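Home Stuff We Explain Kitchen Ask Us Grown-ups

Why do plates get stacked in a tub?

OK so. You finish dinner. Plates everywhere. Somebody says "put them in the tub" and you think, why a tub? Why not just a big pile on the counter? Good question. Quick answer coming, grab a snack.

A tub has walls. That's the main thing! Plates are slippery and round and they love to slide. Walls stop the sliding. Also you can carry a whole lot in one trip, if you're big enough. (Full tub of plates = heavy. Ask a grown-up for that part.)
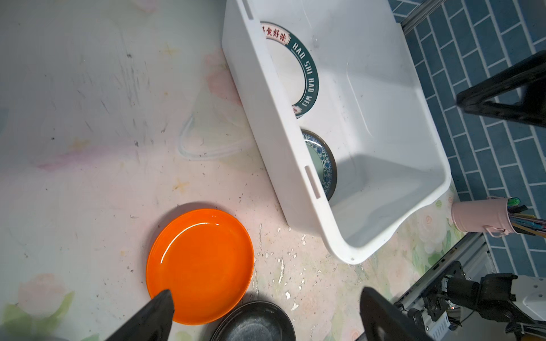
Camberg Kids Kitchen Club, Thursday Table

Two ways to put plates in a tub. Standing up or lying down.

Standing up means the plate leans on the wall, like a book leaning on the end of a shelf. You can see the faces of the plates this way. Easy to pick the one you want. But watch out, a leaning plate can slip if the tub gets bumped.

Lying down means a stack. Big ones on the bottom, little ones on top. Same shapes together, because a plate sits nicely inside another plate just like it. Try it with two that match, then two that don't. The ones that don't will wobble. Wobble is bad.

And the holes in the sides of some tubs? Handles! Your fingers go in there. Simple.

Now the rim. Word of the day. The rim is the edge that goes all the way round a plate, and it's the part you hold. Not the middle, the middle is where food goes and fingers are not food. Some rims are plain. Some have a color, so when plates are piled up you see stripes of that color, one on top of another. Osaze Obi from our Thursday group calls it "plate cake" and now we all do.

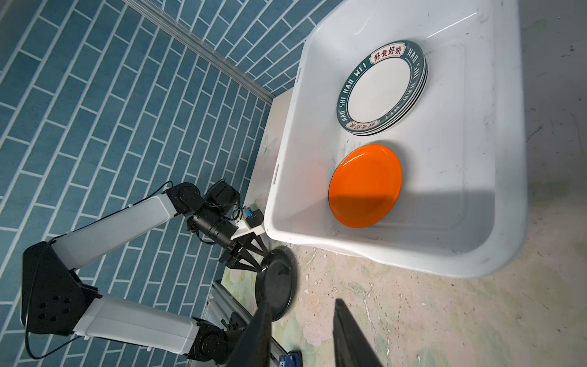
A black plate held by the rim, next to the tub.

Things to do when you help:

One plate at a time. Yes even if you're in a hurry. (I am always in a hurry and I have broken a bowl. It was Bogdan Sima's. Sorry Bogdan.)

Two hands.

Put it down slow. Listen for the clink. Little clink, fine. Big CLANK, too fast.

Chipped plate? Don't touch the chip, tell a grown-up.

Pictures next. Why do plates have them? Mostly for fun. Flowers, stripes, suns, all kinds. Some plates have writing too. There's one in the photos with Chinese words going round it in English letters as well, HAO SHI HAO WEI. Hao means good, so it's good food, good taste. Say it "how shir how way", close enough. Nice thing to read while you wait for noodles.

Writing on a round plate is tricky for whoever designs it. Straight words on a curvy edge look wierd, so the words bend along with the circle. To read them all you turn the plate. Or walk round the table, which takes longer but is funnier.
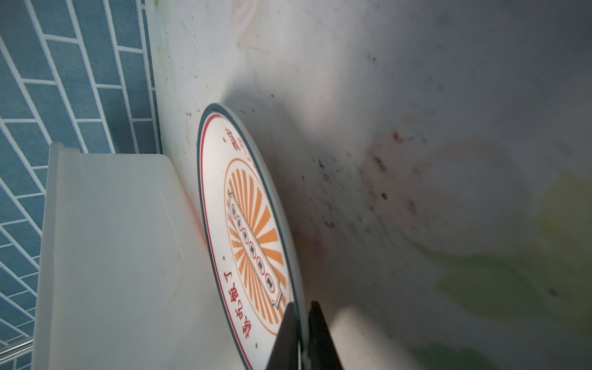
And if you want to make your own, get a paper plate. Draw a ring near the edge first, then write your words inside the ring, turning the plate a little after every letter. Leave the middle for last. Ayodele Olaniyan did a fish. Sotiris Nikolaidis ran out of room after SPAGHE so plan ahead, count your letters, pencil before pen!!

Then put all the paper plates in a tub and practise. Stack, lean, stack again. No clinks, I know, but nothing breaks ethier.

Questions for us go in the box by the door. Next time: why do spoons show your face upside down.

Last updated September 28, 2023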